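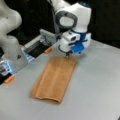
Saturday. Towel folding again, both arms by remote control. Welington drove the first half of the morning, I took over at 11. We reached 205 usable demos on the brown towel.

Right arm still lags on small wrist turns. I wait for it to catch up before I close the fingers, and that pause ends up in the data. Dropped 7 runs for it. Adebayo wants the pauses trimmed in software -- I would sooner fix the lag.

Changed the start pose by 2 cm after lunch. Fewer missed pinches at the short edge.

To do: retime the right wrist, ask Sallinero for a second towel color, log the new pose.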